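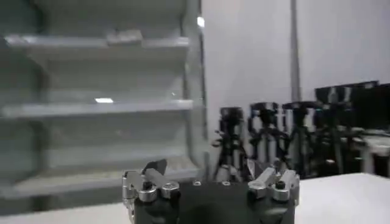 Gondlow has added a shelving range to its home storage catalog. The range is called Geum, and it goes on sale in May through the company's own stores and through the Eketti chain of housewares shops. A large white unit with open shelves stacked one above another, with next to nothing standing on them, is how most people meet a piece of storage furniture for the first time. What happens to it over the following year is what the Geum range was planned for, the company said.

Geum is sold in two widths and one height. Both widths use the same side panels, the same shelves in a longer or shorter cut, and the same hardware. The finish is white on every piece, including the undersides of the shelves and the back edges of the sides, so a unit can stand at a right angle to a wall and divide a room. Gondlow is not offering other colors this year.

The range was developed with Zistex, a household research and product testing firm that Gondlow has worked with on earlier storage lines. Before any drawings were made, Zistex surveyed 1074 households that had bought a freestanding shelf unit in the past few years. The survey asked where the unit had first been placed, where it stood now, what was kept on it, and whether any shelf had been moved since the day it was put together.

The most common answer to the last question was no. Many people said they had meant to move a shelf and had given up when they found that everything above and below it would have to come off first. Others had lost the small parts that held the shelves, or were unsure whether the holes that were free would take the weight. A good number had solved the problem by laying tall items on their sides.

Geum shelves rest on metal pins that push into the side panels by hand. A shelf can be lifted out toward the front and set back in at a different height without taking the unit apart. The shelf to be moved has to be emptied, but the others can stay as they are if they are not in the way. Spare pins come with every unit and are stored in a small tray that fixes to the underside of the bottom shelf.

The top shelf and the bottom shelf are fixed and cannot be moved. They hold the sides square. Gondlow tested versions in which every shelf was adjustable and decided against them after the sides began to spread under load.

Placement was the other main subject of the survey. Shelf units were most often bought for a living room or a bedroom and then moved to a hallway, a laundry area or a spare room when the household needed the space. Units that had been screwed together tightly in one room were often too wide to go through the door to the next, and had come apart badly or been damaged on the way. The narrow Geum unit is sized to pass upright through a standard interior door. The wide unit has to be tilted, and two people are needed to carry it. Both should be emptied before they are moved.

Each unit ships flat in a single carton. Assembly takes a screwdriver, and the other tools needed are in the box. The instructions are printed on one large sheet, with the parts drawn at the top and the steps below in order. A wall bracket is included and must be fitted. Gondlow's stores will not sell a unit with the bracket removed from the carton, and display units in all stores are attached to the wall or floor in the same way that customers are asked to attach theirs at home.

Zistex also ran a home trial of the finished design. Units were placed in 100 homes and left there through a change of season, so that people would have a reason to put some things away and bring others out. The homes included apartments, houses with garages, and shared student housing. Participants were asked to use the shelves however they liked and to keep a short weekly log.

The logs show that small items caused the most trouble. A single small object on a wide shelf tended to stay where it was first set down and gather others around it, until the shelf held a mix of chargers, mail, keys and batteries that people described as hard to sort out. Shelves that had a box or basket on them from the first week stayed in better order than shelves that did not. As a result Gondlow will sell a plain bin in two depths to go with the range. The shallow bin is meant for the upper shelves, where people need to see over the rim, and the deep bin is meant for the lower ones. Bins are sold separately and are not needed to use the shelves.

Several participants reported glare from the first version of the finish, which had a slight shine. In rooms with a bright ceiling light or a window opposite the unit, the front edges of the shelves threw a reflection that was noticeable from a chair. The finish was changed to a duller one before production. It wipes clean with a damp cloth. Gondlow advises against scouring pads and against any cleaner that contains bleach.

Participants also asked for a higher bottom shelf. In the first version it sat close enough to the floor that a vacuum cleaner head would not go under it, and dust built up along the back. The shelf was raised, and the sides now continue below it to form the feet. The feet have screw-in levelers for uneven floors, which can be turned from the front.

Some requests were not taken up. A number of homes wanted doors, and some wanted wheels. Gondlow said doors would have added to the price and would have made it slower to move a shelf. Wheels were ruled out because a tall unit on wheels cannot be attached to a wall. The company is looking at a low version of Geum that could take wheels, but has made no decision on it.

For customers setting up a new unit, Gondlow and Zistex have put together a short guide based on the home trial. It is packed with the instructions and will also be available on paper at store counters. The main advice in it is as follows.

Put the unit together in the room where it will be used, and fasten it to the wall before anything goes on it.

Load the bottom shelf first with the heaviest things: books, tools, full storage boxes, small appliances.

Leave one shelf empty for the first two weeks. Most households in the trial that did this found out during that time what the shelf was needed for.

Keep things that are used every day between waist and eye level. Use the top shelf for things that are light and seldom needed.

If something tall does not fit, move the shelf. Do not lay the item down with the idea of moving the shelf later.

Once a season, clear each shelf in turn, wipe it, and put back only what still belongs there.

Eketti will carry both widths of the range in its larger shops and the narrow unit in all others. Shoppers at the smaller shops can order the wide unit for pickup. Assembled units will be on the sales floor in both chains, and customers are welcome to lift out a shelf and put it back. Eketti staff will be able to show how the pins work and how the wall bracket is fitted.

Replacement parts will be sold one by one. These include shelves, side panels, pins, levelers and brackets. Additional shelves can be ordered for customers who want them set closer together than the standard number allows, for example to hold shoes or folded linens. Gondlow has said it will keep parts for Geum in stock for as long as the range is in the catalog and for a period after it is withdrawn. Parts from earlier Gondlow shelving do not fit Geum and should not be used with it.

The carton and its inserts are made of cardboard and can be flattened for household recycling. There is no foam in the packaging. The small parts come in a paper bag with the count of each printed on the outside, so that a missing piece can be found before assembly begins. Customers who find that something is missing can pick it up at any Gondlow store or have it mailed at no charge.

Prices will be posted in stores and in the Gondlow catalog ahead of the May release. The two bins will arrive in stores at the same time as the shelving.

About Gondlow

Gondlow makes and sells storage furniture and household goods, including shelving, closet fittings, bins and hooks. Its products are sold through its own stores and through selected retailers.

About Zistex

Zistex carries out household surveys, home trials and product testing for makers of furniture and home goods.

Media contact

Requests for product samples, assembly sheets and a copy of the household survey summary can be sent to the Gondlow press office. Store managers at Eketti locations should direct press questions to the same office.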